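## 7. Recording close-quarters examples

This section covers recording in tight, hard-surfaced spaces such as shower enclosures, with the Padetti arm and the Vostent recorder. Complete the wrist camera check in Section 6 before you start. Read all the steps once, then work through them in order.

### 7.1 Preparing the space

1. Wipe down the tile and the corner trim. Small marks are acceptable. Standing water is not.
2. Place the target object by hand within reach of the arm.
3. Open the recorder and create a new session. Select **Enclosure** as the space type.
4. Enter the object name exactly as it appears in your Jaidee object list. If the object has a cord or hose attached, add `+line` to the name.
5. Bring the gripper in slowly and check the live wrist view. You should be able to make out at least one wall seam or corner as well as the object. A soft, blurred object close to the lens is fine as long as the corner behind it is sharp.
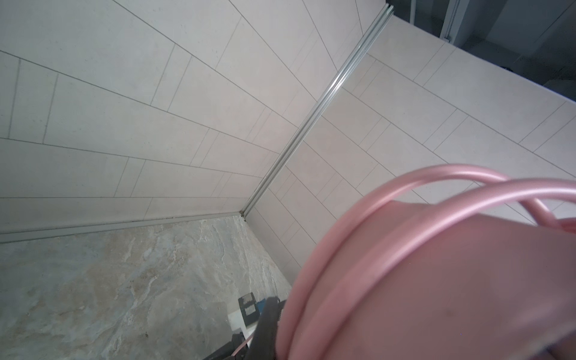
### 7.2 Recording an example

**Caution:** Keep your free hand outside the enclosure while the arm is powered. The stop button must stay within reach of the operator at all times.

1. Press **Record** and wait for the tone.
2. Guide the arm with the hand controller. Move at the pace you would use to set down a full cup.
3. Approach the object from its open side. Do not push it into the wall to get a grip.
4. If there is a cord or hose, let it hang or lie in its natural shape. Do not tidy it between examples. The model needs to see loops in different positions.
5. Hold still for two seconds at the end of the motion, then press **Stop**.
6. Mark the example **Keep**, **Partial** or **Discard**. Use **Partial** when the finger touched the object but the task was left unfinished.

Record 16 examples for each object position before you move the object. Examples marked **Discard** do not count toward the 16.

**Note:** Part of the gripper will often cover the object during the approach. Keep recording as long as some of the object can be seen beside the finger. Stop if it is hidden for more than 7 seconds.
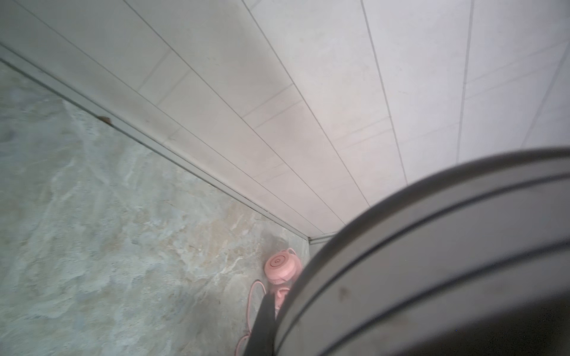 *Reading time for this section: 3 minutes*

### 7.3 Checking and uploading

1. Play back the first and last example of each set at normal speed.
2. Look for dropped video and for jumps in the arm path. The recorder flags these with a yellow bar.
3. Connect the recorder to the Bellska station and choose **Upload session**. A full set takes about 324 MB.
4. Wait for the green check mark before you clear the recorder.

If the upload stops with error 2701, the object name does not match the object list. Correct the name under **Session > Details** and upload again. There is no need to record the examples a second time.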